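Good afternoon, and thank you all for squeezing in. (Wait for the door.) I'm Magnus, I help run the student robotics club at Bekovley, and today I'd like to tell you how our beginners learn to show a robot what a hand does. Mention Reto Gruber early – he wrote most of the lesson plan and he'll be too shy to say so.

Start with the gripper itself. Let people take their time over the two fingers, and ask who has ever tried to pick up a coin in mittens.

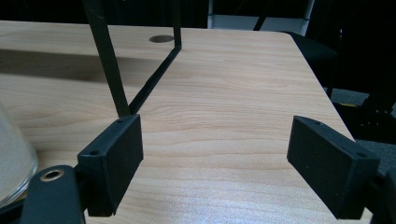 Fingers open over the table, with the black stand behind.

Next, talk about approach. New students always want to rush in and grab, bless them, and we spend most of the first evening on simply coming in slowly and straight.

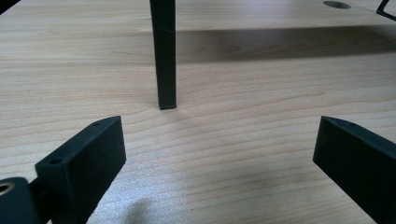
Lining up on the black rod, fingers still clear of it.

Pause for questions, then on to the numbers. Eleven students recorded 3,654 tries this year, and we kept all but 607 of them. Tell the Dalero story if there's time! 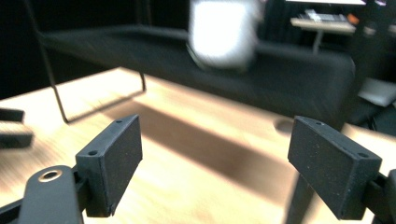
Sorting the recordings is the part our students grumble about, and I do sympathize. Speed is the first thing we teach them to look for. The two finger pads are nice and crisp, but the bench and the desk past the table have gone to streaks, and that's a good moment to talk about how quickly a wrist can turn. Hand over to Reto for the sign-up sheet.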